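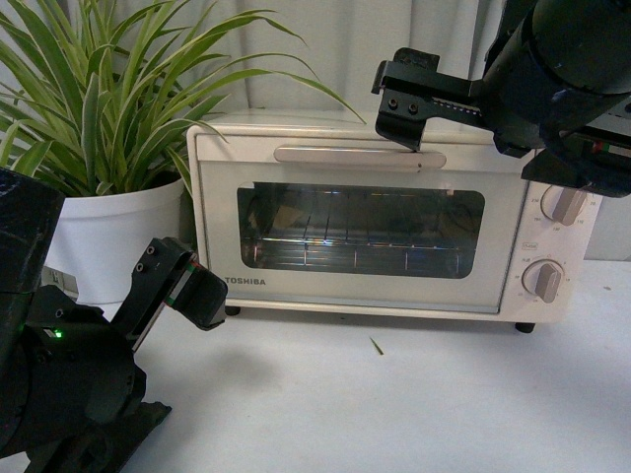 Toshiba toaster oven, door closed. Tinted window, bar handle, two dials.

Notes on the countertop oven in the Prellerley break kitchen, 8/31/22. The oven replaced the Trundus unit that failed in May. Counter depth at this location is 43 cm with the plant moved to one side, so check clearance in front before lowering the door. The shelf we measured at Sovby was too shallow and has been dropped from the list.

Door down. The rack is chrome wire with the rods running front to back, over a flat, light metal tray. Wipe the tray with a damp cloth and no scouring powder. Both dials are on the right, one above the other — learn which is which before the first use.
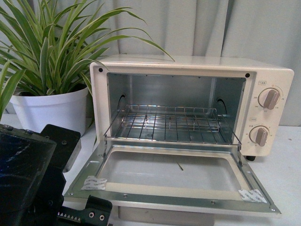

Declan Tunstall asked whether the rack has to come out every time the tray is wiped. On the old unit he left it in for weeks and the crumbs baked onto the floor. Take it out, let it cool first, and wash it in the sink with ordinary dish soap.

Next is the rack position with the door fully lowered. The rack belongs level in its guides. If it tips when a dish is set on it, lift it clear and reseat it.

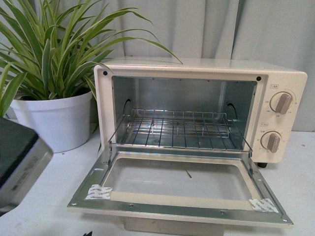
Front of rack bent down toward the door; printed white stickers at the lower corners of the glass.

Timer notes for the shared kitchen: 2 slices of the thick Briggs loaf need a longer setting than the thin one. Times over 68 test runs varied with how warm the oven was at the start, so watch the first batch. Leave the door shut while the timer runs.

Closed again, with the spider plant on the left. The temperature dial is the upper one and the timer is the lower. Panel labels are in Japanese — an English card will be taped to the wall.
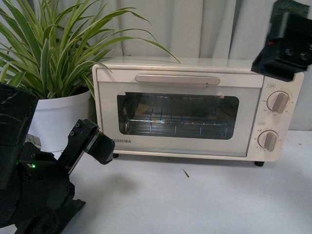 Could the card list the wattage as well? We run the kettle on the same circuit and the old oven tripped it twice before lunch. I'd also move the plant farther off if anyone plans to cook for 90 minutes at a stretch.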